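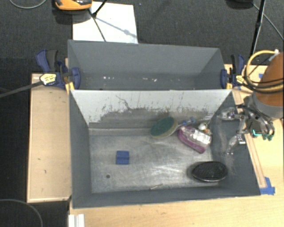
Learning to sort a mixed box of odds and ends is mostly a matter of going slowly at the start, and I say that as someone who rushed it for years. When my aunt's house was cleared out I came home with more than 600 small things in cookie tins and shoe boxes, and I tipped the whole lot out on the dining table in one go. Please don't do that! What you want is a pair of plain bins, one behind the other on the table, and only a handful of pieces in the front one at any time. Old bins are fine for this, scuffs and scratches and all, and a gray one is kind to the eyes because something like a little blue block stands out on it right away.

Before you begin

Clear a table you won't need for supper. You'll want your two bins, a stack of small envelopes or jars, a soft pencil, and a notebook. I use the Zavance jars with the wide mouths, but jelly jars washed out well do the job every bit as nicely. Put a lamp on the side you don't write with, so your hand doesn't throw a shadow over everything.

Step 1. Take a small scoop

Reach into your tin and bring out a small handful, no more. It will feel silly when the tin is still full to the brim, but a small scoop gets finished, and a finished scoop makes you want another one.

Step 2. Pull out the easy things

Go through the handful and lift out whatever you can name without thinking — buttons, keys, game pieces, screws. Each kind gets its own jar. Don't split them any finer yet. I once spent an entire February evening putting buttons in order by the number of holes, and then found another tin of them under the stairs.

Step 3. Give the puzzlers a home

There will be things you can't name at all. They go into the back bin, and they stay there until the end. Quite a few will explain themselves as you go along (the little brass hook I puzzled over belonged to a Rangel sewing box I opened two tins later).

Step 4. Write it down

Label every jar in pencil, with what's in it and which tin it came from. If you are sorting for a family, this matters more than you'd think, as somebody is bound to ask where Grandpa's dominoes turned up.

Step 5. Stop while you're still enjoying it

I do one tin in a sitting and then put the kettle on. When the last tin is empty, go back to the puzzlers with fresh eyes and a second person, if you can get one. Whatever is still a mystery after that can go in one last jar marked "ask." I took mine along to the swap table in Grindemstead, where a lady knew three of them on sight and wanted to buy the fourth.

Screws and hooks can go straight to the toolbox once they're sorted. Loose game pieces are worth hanging on to for a while longer, until you've checked the closets for the boards.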